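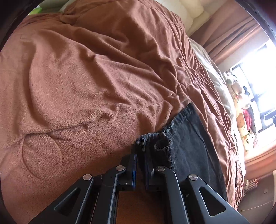

Dark garment held at the waistband, brown fleece blanket, bedroom.

2018-07-25

Equipment list for the autumn, second pass. Griet wants it before she talks to Villow, so figures first and reasons after.

Hand-held grippers: we have two working and one in bits. Asking for four more. The Tirnbridge quote is 1,639 for the four, fingers and pivots fitted, pads extra. Fogh were cheaper in April but wouldn't split the order, and I don't want ten of anything yet.

Pads: the blue ones are fine on thick edges like a waistband. Thin cotton is another matter and Tove has asked for a softer set to compare. Put down 20 pairs of the present kind and a small trial lot of the soft. Miven can do both, 19 days from order.

Pivot screws: buy a bag. We lose them.

Storage: 35 a month for the extra disk space. Þórarinn thinks we can clear out old recordings instead. Left it in for now, he can strike it.

Arm: still no. Kolbrún priced a second-hand one and with the mount, the guard and the electrician it eats the whole budget. Bedrooms are also awkward for it, you need floor space next to the bed and a way up the stairs. Look again when the clothes work is further on. Hand-held until then.

Not yet priced: carry cases, spare cables, travel to homes. Ea has last year's travel sheet.

To do
- ask Tirnbridge if delivery is in the price
- check whether Miven pads fit the old fingers without drilling
- get the total to Griet, one page, no appendix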